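Workshop notes: reseating processors in the Treledico towers

The second batch of Treledico towers came back to the bench in January, and most of the faults logged against them were the same one: machine powers on, fans run, no picture, no beep. Skye Mackay has now been through 29 of them. In 7 the memory was at fault. In nearly all the others the cure was to take the processor out, clean it and put it back, so the procedure is set down below for anyone taking a turn at the bench.

Disconnect the mains lead and hold the power button in for a few seconds. Lay the case on its side with the board facing up. Remove the cooler and put it somewhere it will not roll. Take all the memory out before touching the socket, and note which slots it came from. The boards will start with modules in the wrong slots, but they drop to a slower speed and the log then shows a warning that has caused confusion more than once.
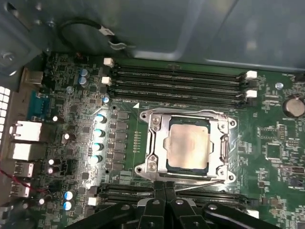 Old thermal paste should come off the heat spreader with a lint-free cloth and isopropyl alcohol. A faint haze left on the metal does no harm. Lumps do, and so does paste that has crept over the edge onto the green substrate. Work from the outside inwards and use a clean part of the cloth for each pass.

To release the processor, press the retention lever down and slightly outwards, then let it rise under control. Lift the bracket by its edge. Take the processor out by its sides and look across the contacts at a low angle with a torch. If any are bent, stop there and pass the machine to Celina Nowicki with a label on it. Do not try to straighten them with a pin.

When refitting, line up the triangle on the processor with the one on the board. It should sit flat under its own weight. Close the bracket and bring the lever down — it takes more force than people expect — and hook it under its catch. Apply fresh paste, refit the cooler and tighten the screws in diagonal pairs, a few turns at a time.

Test with one memory module first. If the machine starts, shut down, fit the rest and run the full memory check overnight. Record the result in the Sowa sheet under the asset number, including any machine that needed no work.

Paste is in the second drawer. We are down to one tube of the Orkonine, with more on order.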